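Demonstrationen für Speicherriegel: wie viele Episoden?

palthorpe_lab
Guten Abend, wir sammeln Beispiele für die Aufgabe "RAM im Desktop-PC". Bis jetzt habe ich 300 Episoden teleoperiert, immer mit demselben Gehäuse. Das Modell soll später auch andere Gehäuse können. Reicht das als Grundlage? So ist mein Aufbau:

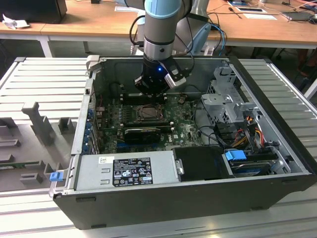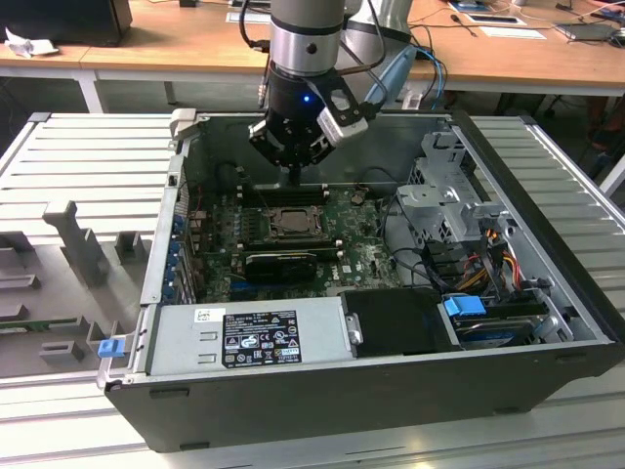
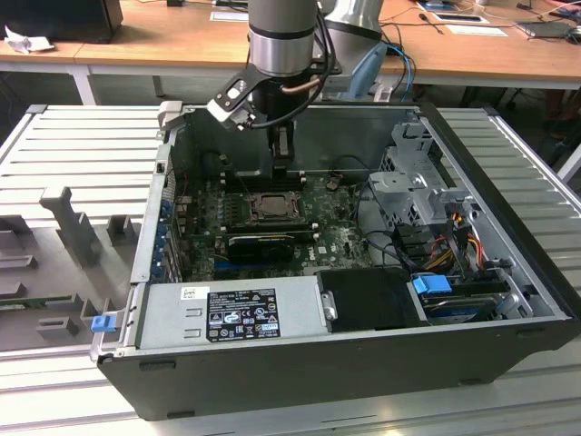

Alle drei: Greifer bei den Speicherbänken, Dell-Tower liegend, links die Kunststoffablage.

Samier
Meiner Meinung nach zu einförmig. Dreh das Gehäuse alle 25 Episoden ein wenig, sonst lernt das Netz nur die Position auswendig.

huw_powell
Da muss ich widersprechen. Zuerst eine feste Lage, bis der Griff sitzt. Wir haben bei Pilura zu früh variiert und 1150 Episoden weggeworfen.

Samier
Lag das nicht eher an den ungenauen Labels?

palthorpe_lab
Danke euch beiden. Ich werde am Montag mit 3 Lagen anfangen und den Rest fest lassen. Fehlversuche behalte ich auch, oder?

huw_powell
Behalten, aber getrennt markieren.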